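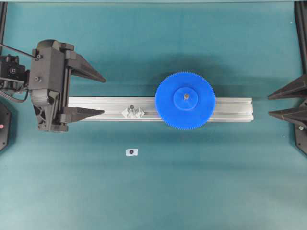

The large blue gear on its rail, with the small off-white part to its left.

Rasesham Gear Kit: second progress report to the Ostrowski Fund
Prepared by Maximiliano Quezada, Harska Workshop, 2025-01-04

Dear friends at the Fund,

Thank you for your patience over the holidays, and thank you again for the kind notes on our first report, which I read out to everybody at lunch. You asked for a bit more on the parts themselves this time and a bit less on our lease, so I will try to behave (the lease is signed, by the way!).

As you may remember, the kit is meant to let children in small schools build a slow, sturdy gear train on a length of aluminum rail, with pieces big enough for several pairs of hands to get at. In September we still had drawings and a good deal of hope. Now we have a big gear we like, a rail we can buy by the length, and 14 schools on the list for the first loan period, from the coast all the way up to Plellon.

The big gear

I could go on about this gear for pages, and my colleagues will tell you that I do. We settled on blue plastic and a fine tooth. The early versions had chunky teeth that looked friendly but felt lumpy when you turned them, and the teachers who tried them all mentioned it. The raised hub in the middle took us a while too. It gives the gear something solid to sit on, and the small center hole is easier to find when there's a plain round face leading your eye to it.

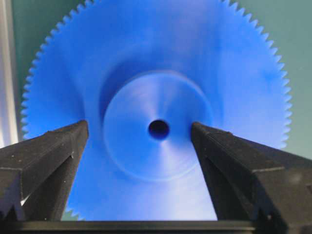 Fitting and handling

We spent most of the fall on how the pieces go together and come apart, since that is what a classroom will do to them all day long. The hub earned its keep again, standing high enough above the face of the gear to be a natural place to take hold. We want the teacher's sheet to say so in one plain sentence, with a drawing, and to ask children to keep their grip off the teeth. The sheet is in its third draft and still too wordy, for which I take full blame.

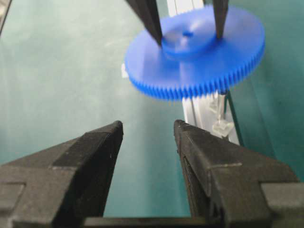

Money and materials

We have spent $2,969 of this period's materials grant, nearly all of it on rail, plastic and a supply of pins. Eight kits are boxed apart from their printed sheets. The rest are waiting on rail, which our supplier has promised us twice now, and I have started calling them in the mornings when they are in a better mood.

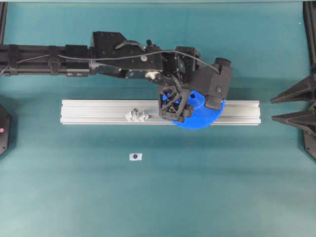
The length of the rail is the one decision I would love your opinion on. A shorter piece would fit a school cupboard and save us a little on postage, and there are days when I am quite ready to order it. Then I look at the long rail lying across our green tabletop, with the gear over toward the right and plenty of bare aluminum beside it, and I think of all the smaller gears a class could add in that space. My leaning is to stay with the long one and find a better box. If you feel strongly the other way, please say so before we place the next order, and I will happily send you the prices for both.

With warm thanks from all of us in Harska,
Maximiliano Quezada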